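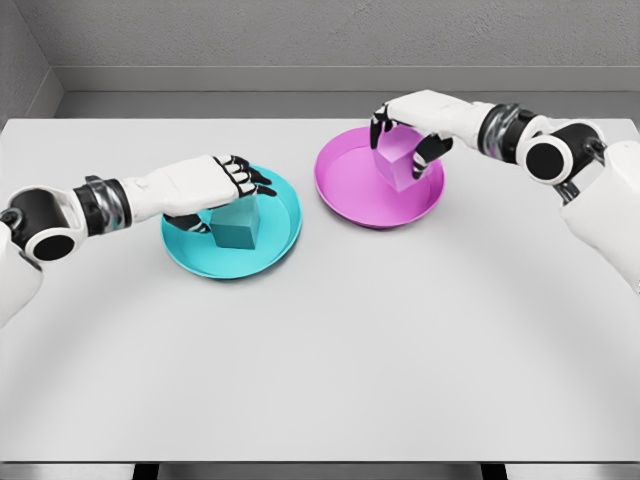 Figure 4. Simulated two-arm task in the Tikico package: each hand grips a cube inside a plate of similar colour.

4.2 Evaluation of the two-arm module

The Tikico package is sold as a training and test environment for small laboratories which do not own a pair of humanoid arms. It comes with a physics engine, a library of ready tasks and a licence for one workstation. In this section we report our experience with the two-arm module only. The single-arm modules were treated in Section 4.1, and the price and the licence conditions are compared in Section 6.

We installed the package in February on the same workstation which we used before for Pusta and Etim. The installation was without difficulty, but the manual assumes that the reader already knows the older file format, and we lost some time on this. The supplier's support desk answered our two letters in a clear manner. The task files are plain text and may be changed by hand — this was for us the main reason to select the package.

The cube and plate task was run for 300 episodes with the controller delivered by the supplier and for 284 episodes with our own controller, called Brudach, so that 584 episodes are available for the analysis. All episodes use the same table and the same room, while the start position of the arms is varied. An episode is counted as complete when both cubes lie on the floor of their plates and both hands are open. We chose this strict rule because a cube which is still held can have the correct position and nevertheless fall badly when the fingers release it.

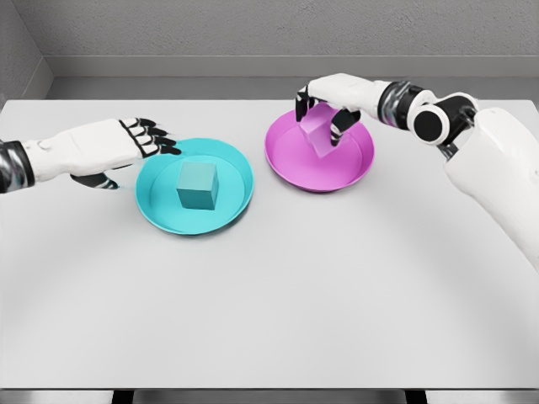
The scoring function of the package was the part that gave us the most work. In its original form it gives one value for the whole task, and it is then not possible to know which arm is responsible for a low score. We therefore wrote a small addition which scores every arm separately. It must treat a state such as the one with the teal cube flat in its plate and the left hand open, while the right hand still holds the other cube tilted over the magenta plate. Under the original function such a state receives the same value as a state where neither arm has finished. With our addition the left arm receives its full value and the right arm is judged on the remaining angle of the cube. The change needs 70 lines and can be switched off in the task file.

The supplied controller performed well on reaching and less well on release. Most of the incomplete episodes ended with a cube standing on an edge against the rim of the plate. Our own controller opens the fingers more slowly and had fewer such cases, but it required more time for each episode. We do not claim that one of them is better in general. The friction values of the cube surfaces were left at the factory setting, and a different setting would probably change the order.

Rendering quality was not a purpose of our study, yet it has practical consequences. The soft shadows make it hard to judge by eye the distance between a cube and the plate below it, and our annotators asked for a second view from the side. The package permits up to 8 views at the same time. With more than two views the simulation became clearly slower on our machine, and for the long runs we returned to a single view.

One defect should be mentioned. When an episode is stopped by hand and then continued, the contact forces of the fingers are set to zero for one step, and a held cube may slip. Caoimhe Coughlan found this fault during the second series and we repeated all the episodes concerned. The supplier has confirmed the fault — a correction is promised for the next version, which we have not yet received. Until then we advise users to restart an interrupted episode from its beginning.

Last updated: April 15, 2019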